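In praise of the dull stitch

Everyone wants to talk about the cut. Films linger on it, families ask about it at Christmas, and students on the evening course at Drislow arrive hoping to make one. I would like to put in a word for the closing up, a job with all the glamour of darning and a good deal more paperwork.
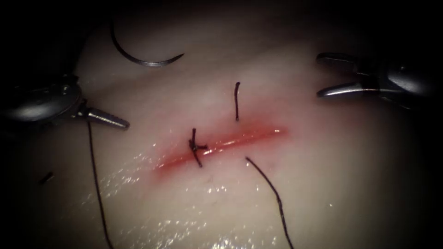 Plerkirton Review, No. 1098, page 9

A practice pad is a humbling thing. It's pale, it has a slit in it, and it lies there while you tie one knot with two short tails and feel you deserve a sandwich. Then you notice how much of the slit is left. The curved needle, meanwhile, has been put down somewhere, and the loose thread has spread itself over the pad like a cat on a newspaper.

I blame the thread for most of what goes wrong in my own sewing, and I'm sticking to that. It is fine and dark, and it loops whenever you look away.
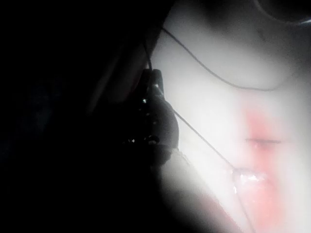 My point is that managing those loops is most of the skill, and we teach it as if it were housekeeping. At Drislow the syllabus gives two sessions to holding the needle and a footnote to where the rest of the thread ought to be. You could fill the whole of October with that footnote and I'd sign up again.

Somebody will say that it comes with practice. So does swearing. 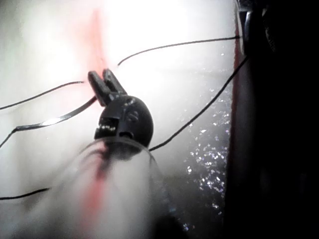
Against the neat row

My other complaint is with marking. We reward the neat row, photographed at the end when everything has been trimmed and wiped. A neat row tells me very little. I want to see the second knot being started while the first is still fresh in the mind, and red all over the place, and the thread pulled straight.
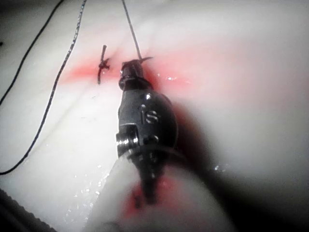
By Rorer, 30/12/2022

Mess of that kind is where a decent teacher earns the fee. Mine used to wait until I had the needle in the jaws and the line drawn up, then ask what I planned to do with the tail. I never had a plan. I'd give that question half the marks on the paper, and let the neat row fight it out for the rest with punctuality.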